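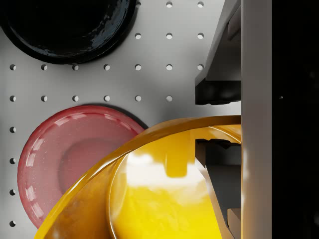
Does the Garage Wall System Pay Off?

Every April the home storage people come back with the same promise. Get everything up off the floor and onto the wall, they say, and you will get your weekends back. This year the pitch came from Wikus, which gave a talk at our spring meeting and left a stack of price sheets by the coffee.

I took one home. The starter set is $212. The full garage package, with rails, bins and two cabinets, is $835 before anyone shows up with a drill. For that you get a wall that looks very nice in a brochure, where the family seems to own one rake and a pair of matching bikes.

The speaker told us the average household loses 30 hours a year looking for tools. I asked where the number came from and was told it was "industry research." I asked which industry. We moved on to questions about color.

To be fair, some members are happy. Felicidad Cabrera put in the Navarro rails two years ago and still hangs things on them. "I like it," she told me. "But I also threw out half the garage the same month, so I couldn't tell you which one helped." I suspect the dumpster did most of the work, and dumpsters don't come with a payment plan.

Dexter Rivera bought the Boduvis bins. He has them labeled, and he says three of the labels are correct.

My own setup is a row of nails my father-in-law put in and a coffee can full of screws I will never use. It cost nothing and I can usually find the hammer. When I can't, it's in the kitchen drawer, and no wall system sold by Wikus or anyone else is going to fix that.

If you still want to go ahead, get the price of the hooks first. They are sold apart from the panels, and Arkero wants $29 for a small pack. Ask whether one brand's hooks fit another brand's panels too. I asked twice and got two answers.

The price sheets are still on the table in the hall for anyone who wants one. The group discount needs ten households to sign up. As of this writing we have two, and one of them wants to talk it over with his wife.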